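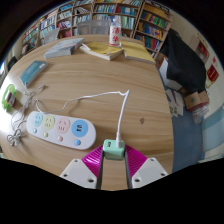 Round table in a small kitchen: keep it or go rectangular?

Jirum Home Forum > Small Spaces > Kitchens and Dining

pinegrove_tess
Okay, I need opinions before I talk myself into something dumb. We moved into a one-bedroom in Kemurmont in May and the eat-in part of the kitchen is basically a wide hallway. We brought our round table with us (wood, light finish, had it forever) and I love it, but every time somebody opens the fridge, somebody else has to stand up. My husband wants to sell it and get a narrow rectangle we can shove against the wall. I work from that table most mornings so I care about this way more than he does!! What would you do?

mudroom_mike
Rectangle. Sorry. I had a round one in my last apartment and the space behind it was dead space. You can't push a circle against a wall. Mine went for 50 bucks to a college kid and I never missed it.

oatmeal.again
Gonna disagree with Mike here. Round is better in a tight walkway because there are no corners to catch your hip on. I bruised myself on a rectangle for 4 years. Tess, how wide is the room? And is it on a pedestal or does it have legs? If it's a pedestal you can scoot it a lot closer to the wall than you'd think.

pinegrove_tess
Haven't measured, I know, I know. Will do it tonight. The other thing is cords. The only outlet is behind the fridge side so if the table moves, my whole work setup moves with it, and I refuse to have a cord running across the floor where we walk.
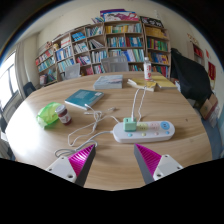
Re: cords and outlets

halfpint_carol
The cord thing would decide it for me. We put ours right under the window where the outlet is and stuck a power strip to the underside of the table with those heavy-duty hook and loop strips. Check that the strip is made to be mounted, and don't run the space heater off it. My brother-in-law did that and it smelled like burning hair for a week.

mudroom_mike
Carol's right about the heater. Still team rectangle though.

oatmeal.again
Mike, we get it lol

dustbunny_west
Has anybody tried the drop-leaf from Sedgwick? I was looking at it for my place and it's 850 with the chairs, so not cheap, but it folds down to almost nothing. Half round when one leaf is up, so technically everybody wins?

mudroom_mike
I sat at one in the Karnwood showroom. Wobbly. If you lean on the leaf to type, it bounces. Fine for dinner, no good for a laptop.

halfpint_carol
We have that exact one and it doesn't wobble at all?? You have to tighten the bolts on the swing leg after the first couple weeks. It says so in the instructions, in tiny print on the back.

dustbunny_west
Good to know, thank you! Adding it back to my list.

pinegrove_tess
Measured! It IS a pedestal, and if I lose the fourth chair it can slide over far enough that the fridge door opens all the way. I got quoted 3,267 for a built-in bench and table and laughed out loud, so that's off the menu. Going to live with three chairs for a month and see. Husband is pouting but he's the one who keeps piling mail on the fourth chair anyway.

oatmeal.again
Put the spare chair in the bedroom and call it a nightstand. Post an update when you've tried it for a while!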